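Threads > Health Care > Perioperative Practice

Fasting instructions before day surgery: notes from a letter rewrite

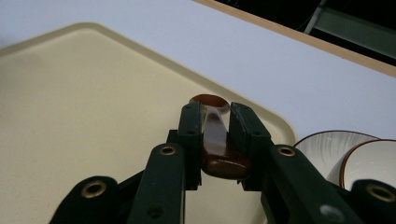 Brown spoon, held upright between two finger pads.

Filed under: Anesthesia, Patient information, Day surgery

1/ We spent September rewriting the fasting letter at the Flemley day surgery unit. Thread on what the old letters said, what patients did with them, and the wording we use now. Adults only, elective cases only.

2/ The underlying rule is short. Clear fluids stop 2 hours before anesthesia. Solid food stops much earlier, with the interval depending on the meal. Most units in this country work from some version of this and ours has for years.

3/ The letters did not say that. I pulled 40 sent letters from the Kindico archive, all for morning lists. Most said "nothing by mouth after midnight." A few gave the fluid rule as well, further down the page, so the same patient was told two different things.

4/ Nearly everyone follows the stricter line. A patient fourth on the list who stops drinking at midnight can be dry for most of a day by the time the case starts. Expect headache, thirst, harder IV access and more nausea afterward. None of it makes the stomach any safer.

5/ Cause of the split wording: the letter was built from two text blocks. The midnight block was written for the old inpatient wards at Baudry and carried over when day cases moved. The fluid block was added later by someone else. Neither had a review date.

6/ First decision was which clock to use. "Two hours before your surgery" is useless to a patient who only knows the arrival time. We anchor everything to arrival and print actual times. "You may drink water until 6:00 a.m." Anyone can follow that.

7/ Trade-off: arrival is earlier than anesthesia, so patients stop somewhat sooner than they strictly need to. The admitting nurse can restart water on arrival if the slot is late. That step is now a line on the admission sheet and has to be initialed.

8/ Second decision was the meaning of "clear." Patients read it as "colorless." Black coffee was being refused and lemonade with pulp was being accepted. The letter now lists drinks by name. Yes: water, black coffee, plain tea, apple juice with no pulp. No: milk, creamer, orange juice, smoothies, broth with anything in it.

9/ Milk gets its own sentence. A splash of milk in coffee is handled differently from one hospital to the next. We kept it on the "no" list because a splash is not a measurement. I know some colleagues allow it. Follow your own unit's letter.

10/ Third: carbohydrate drinks. Where the surgeon orders one, the usual volume here is 400 mL, finished before the fluid cutoff. It does not go in the general letter. It goes on a separate sheet handed over with the bottles, because patients with diabetes were reading the general letter and buying sports drinks.

11/ Gum and hard candy. The old letter was silent. New wording: "Do not chew gum or suck candy after the time you stop drinking. If you forget, tell the nurse. Do not hide it." The last sentence was argued over and stayed in.

12/ Medicines. "Take your usual medicines" is wrong for several drug classes and "take no medicines" is wrong for more of them. The preop clinic now fills in a table by hand: name, take or hold, last dose. GLP-1 drugs have a row preprinted so the question gets asked every time. The answer comes from the anesthesiologist, never from the letter.

13/ Exclusions are printed in a box at the top. Known slow stomach emptying, severe reflux, prior esophageal or stomach surgery, pregnancy. Those patients are told to ignore the times below and call the clinic for their own.

14/ Scheduling. Zateo fills the arrival time and calculates the stop times from it. When a slot moves, the letter has to be regenerated. It does not do this on its own. We missed that in testing and caught it when a tester's afternoon case went out with morning times.

15/ Current fix is manual. The scheduler ticks a box, a new letter prints, and the patient gets a phone call with the new times read aloud and repeated back. Automatic regeneration is on the request list with no delivery month attached.

16/ Reading level. Draft one had 5 paragraphs before the first clock time. Final version has the two times in large type at the top, food and then drink, with everything else under them.

17/ What we have not measured yet: actual fasting duration on arrival, before and after. Admission nurses are recording time of last drink and last food on every adult case. I will post the numbers once there are enough to be worth reading, including if they have not moved.

18/ Standard caution. These are one unit's letters. If you are a patient reading this before a procedure, use the times your own hospital gave you, and call them if two pages disagree.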